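Reporting Road Collisions
Handout 4: from the first call to the second-day story

Most road collisions reach a local newsroom as one or two lines from the police or fire service. The first version has to go out on very little, so stick to place, time, the vehicles involved and the condition of anyone hurt. Leave out the cause until someone in authority gives it.

Write "collision" or "crash". "Accident" says there was no fault, and you don't know that yet. A car "was in collision with" a bus is clumsy but safe. A car "hit" a bus needs a source.
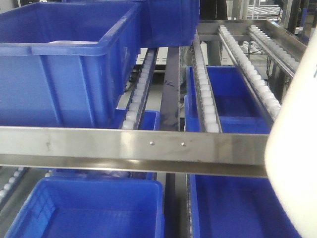
Attribution

Every disputed fact carries its source in the same sentence. "Police said" is enough. Neighbours can tell you what they heard and saw – they can't tell you how fast a car was going. Ages come from the police or the family, never from a bystander.

Exercise: the Gandden junction

Read the notes in your pack. A delivery van owned by Wuko left Wynne Road at the Gandden junction shortly before 8 a.m. and struck a bus shelter. Three people were taken to hospital. The road was shut for most of the morning. The firm's depot has sent a short statement and a resident has rung in, angry about the speed limit.

Write 248 words for the website. Your intro should be a single sentence and should not name the firm. Put the hospital line in the second paragraph.

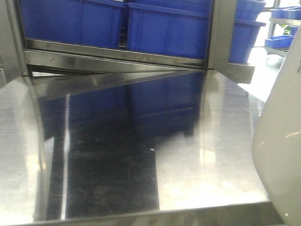
Then write a follow-up of no more than 490 words for the next day. The resident's complaint can come in at this point, but check it against the council's own records first and give the council time to reply. If it has not replied by your deadline, say so and say when you asked.

Common faults in last year's work: the age of the driver in the intro when it had no bearing on the story, "rushed to hospital", and road names spelt two ways in one piece.

Bring both versions to the October seminar, printed double spaced.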